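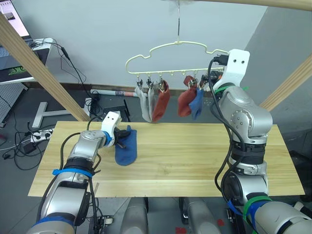

October again and the dryer is dead. Well, dying. It runs for 13 minutes and then it stops and makes a noise like a goose. I called the repair place over in Flanport and the guy wanted 132 dollars just to drive out and look at it. So I am hanging things up until I decide whether I'm mad enough to buy a new one.

Shirts are fine. Towels are fine if you don't mind them stiff. Socks are what got me. I had been laying them over the back of chairs, over the radiator, over the shower rail, and every evening there was one behind the radiator that I had to fish out with a ruler. My aunt Britt-Marie Hovland watched me do this once over video and said, in that voice, you do know they make a thing with clips. I did know. I just never bought one. She grew up in a house in Vendoddale with a drying cupboard and four brothers, so I figure she has earned the voice.

Anyway. Bought the thing with clips. Few dollars at the Aoun store by the bus stop, the one that also sells keys and birthday candles. Have been using it every wash since and I have opinions now, sorry.

First opinion, hang by the cuff. I started out doing toes because somebody told me cuffs stretch out. Maybe they do! But with the toe up, all the water runs down into the elastic, which is the thick part, and it just sits there. Cuff up, toe down, and the thin bit gets the drips. Mine were ready by breakfast that way and still clammy the other way round. Not science, one week of socks.

Second, don't fill it up end to end. I did that, every clip, felt very efficient, and the whole row was damp the next day. Leave some gaps. Skip a clip or two between colors if you can. Air has to get in somewhere.
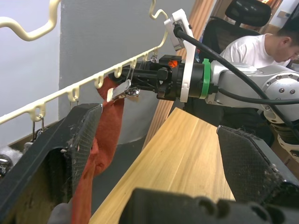 Clips themselves, let's talk about clips. There's more difference between them than I'd have guessed standing in the store. You want a spring that closes hard enough to hold a wet wool sock and doesn't bite a mark in it. The white plastic clothespin kind with a little silver spring is good on thick stuff, it opens wide, and you can do it with cold fingers. The thin wire ones are fiddly and they swing around while you're trying to get the sock in, but on thin dress socks I like them better becuase they leave less of a dent. What I'd look for is a bar with separate little loops, so the clips hang off it one by one. If a clip snaps you swap in another one and the hanger isn't trash.

Shape of the hanger, don't care. Mine was the last one on the peg and it's a shape. Ghada Sayegh from downstairs has a plain square one she got years ago in Kerudel and it works the same. She does hers by person, left side hers, right side the kid's, and then they come off already sorted. I tried sorting by pair instead. So far I forget halfway and just grab whatever is next, and the red ones end up at opposite ends. Fine. They find each other in the drawer.

Thick fuzzy socks are their own problem. They hold so much water. Things that helped:

Roll them in a dry towel and step on the towel. Really step on it.

Shake them out hard before clipping, otherwise they dry with the twist in them and you get a sort of rope.

Dark stuff away from the fuzzy stuff. Lint goes one direction only and it is toward your black sweater.
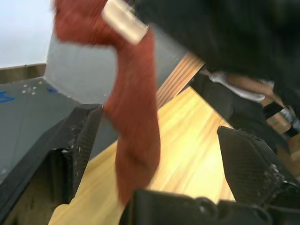
Red fuzzy one. Clip up where it folds, long end hanging straight down.

Also, put the basket on something at table height. I was bending down to the floor for every sock, and with a full load of laundry that's a lot of bending for someone with my back. Now they go on a table right under the hanger, lay one flat, find the cuff, clip it, next. So much quicker. I do it with the radio on before dinner.

Still to figure out: where to put the hanger when people come over, and whether 200 dollars for a used dryer with a dent in it is a good price. Ghada says offer 50 less and look sad. Will report back. If anyone has a trick for wool that doesnt take two days please leave it in the comments, I have three pairs waiting and it's getting cold out.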